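Bras gauche qui se met en arrêt de protection au-dessus de l'égouttoir, toujours au même endroit

Forum Landside > Cellules à deux bras > Pannes et sécurité

Posté par tournevis_plat

Bonjour à tous ! Je me suis lancé cet hiver dans une cellule à deux bras et je m'éclate comme rarement. Le programme est tout simple : le bras gauche va chercher des objets légers dans un égouttoir à vaisselle en fil blanc, les passe au bras droit, et on recommence. Quand ça marche, c'est un régal à regarder !

Sauf que depuis la mise à jour de Lekton, le bras gauche se met en arrêt de protection pendant l'approche. Le journal dit « force externe dépassée, articulation 5 ». J'acquitte, je relance, il refait quelques cycles impeccables et hop, rebelote. Hier il s'est arrêté au cycle 287, avant-hier bien plus tôt. Le bras droit, lui, n'a jamais bronché.

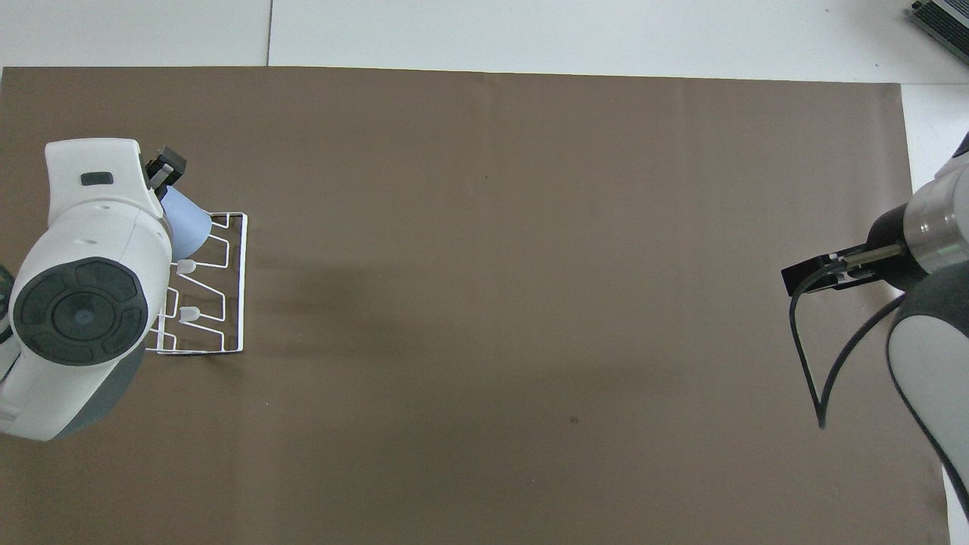
J'ai déjà revu la charge utile déclarée (700 g, pince comprise), refait le point d'outil et baissé la vitesse à 200 mm/s. Aucun changement. J'ai bien envie de monter le seuil de force pour avoir la paix, mais un collègue m'a fait les gros yeux. Vous en pensez quoi ?

Alois Sutter

Il a raison, ton collègue ! Ne touche surtout pas au seuil avant d'avoir compris. Cet arrêt, c'est ce qui protège tes doigts le jour où tu les oublies entre la pince et l'égouttoir.

J'ai eu quasiment le même défaut sur une cellule Jornilbridge et j'y ai passé une semaine (passionnante, d'ailleurs). L'égouttoir était simplement posé sur du papier kraft. À chaque prise il glissait d'un cheveu, et au bout d'un certain nombre de cycles la pince descendait sur un fil au lieu de passer à côté. Le contrôleur voit un effort anormal et coupe, il fait son travail.

Pour vérifier : trace au crayon le contour de l'égouttoir sur le papier, lance une série et regarde s'il est encore dans son trait au moment du défaut. S'il a bougé, bride-le sur la table, et fixe le papier aussi, sinon tout part ensemble. S'il n'a pas bougé, refais exactement la même trajectoire dans le vide, égouttoir retiré. Un arrêt dans le vide, ça oriente plutôt vers le câble de la pince qui tire en fin de rotation, ou vers la charge déclarée (la masse ne suffit pas, il faut aussi le centre de gravité !).

Et pense à couper la puissance avant de mettre les mains dedans, même pour un trait de crayon.

reisinger_fan

Moi j'ai monté le seuil et plus de souci. Sinon réinstalle l'ancienne version de Lekton.

tournevis_plat

Merci Alois, trop content ! Trait de crayon fait, et au défaut suivant l'égouttoir avait pivoté, on voyait bien l'écart dans un coin. Je l'ai bridé ce matin avec deux équerres et je relance une longue série ce soir. Je n'ai pas touché au seuil. Par contre, je n'avais jamais renseigné le centre de gravité, il était resté à zéro... Si quelqu'un sait le mesurer proprement avec une pince Reisinger montée, je suis preneur !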